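Skulance folding sluice box, review after one season

I bought the Skulance sluice in April for small gold work at the river near Sudley. It weighs 2 kilos and goes in a backpack without problem. Before, I used the older box from Memon, which is stronger but very tiring to carry uphill.

The mat holds fine gold well if you give the box the correct slope. With too much water the light sand stays behind the second riffle, and you must clean more often. I cleaned mine after every 12 buckets.

The legs are the weak part. One screw became loose on the stones and I replaced it with my own.

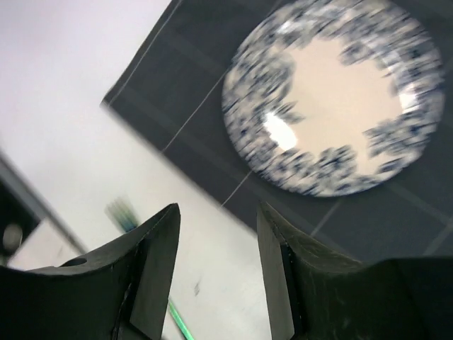 The manual is also very short, and it says nothing about clay. For hobby people I recommend it, four stars.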